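## 4. Preparing the Packing Table and Handling Snack Packages

This section applies to the Panyasiri packing table and to all flexible snack packages and small containers sorted on it. Read the section in full before the first shift. Questions about the table should be directed to Neelam Gautam, Packing Standards.

### 4.1 Covering the table

1. Clear the tabletop and wipe it with a dry cloth.
2. Take one sheet of white paper from the Kisley roll and lay it flat. A narrow strip of tabletop may remain exposed.
3. Smooth the sheet from the center outward. Small wrinkles near the corners are acceptable.
4. Replace the sheet after every 40 packages, or at once if it is torn or soiled.

**Note:** Do not tape the sheet to the tabletop. Adhesive marks the surface and slows the change of paper.

### 4.2 Placing the packages

1. Bring no more than six packages to the table at one time.
2. Stand jars and other rigid containers directly on the paper, with the lid facing up.
3. Keep a clear space beside each container so that it can be taken from the side.
4. Hold bags and pouches lightly. Do not fold them to save space.

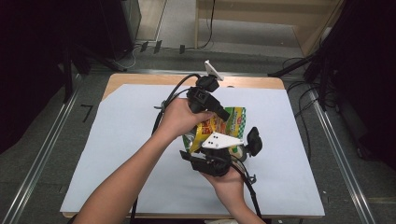
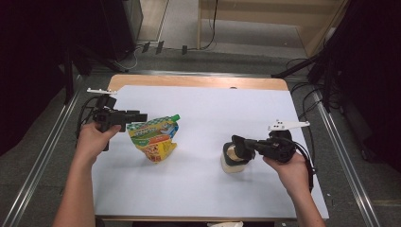
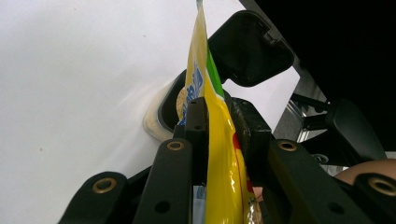 Flexible packages require more care than jars because the printed film creases easily and the contents shift. Apply pressure on both sides of the package and stop as soon as it is held. Glossy film, such as that of the yellow bag with the green stripe, shows bright highlights along every fold, and these help the operator find creases under the table lamp. A package with a sharp crease across a seal must be set aside for inspection.

**Caution:** Do not squeeze a spouted pouch near its cap. Pressure at this point may loosen the cap and release the contents onto the paper.

### 4.3 Checking the print

1. Turn the package until the product name can be read.
2. Compare the name with the Vaselel packing list.
3. If a fold hides part of the lettering, ease the film open by hand. Do not pull on the seal.
4. Place accepted packages in the Jaka carton, eight to a layer, with the heaviest at the bottom.

**Note:** Jars are packed in a separate carton. They must not be placed on top of bags.

### 4.4 Closing the table

1. Remove all packages, including those set aside.
2. Fold the used sheet inward from its edges to contain crumbs, and discard it.
3. Leave the table uncovered for 10 minutes after wiping.
4. Enter the number of rejected packages in the table log and initial the entry.

Completed log pages are collected each September by Montri Khunthong. Blank pages are kept with the Kisley rolls.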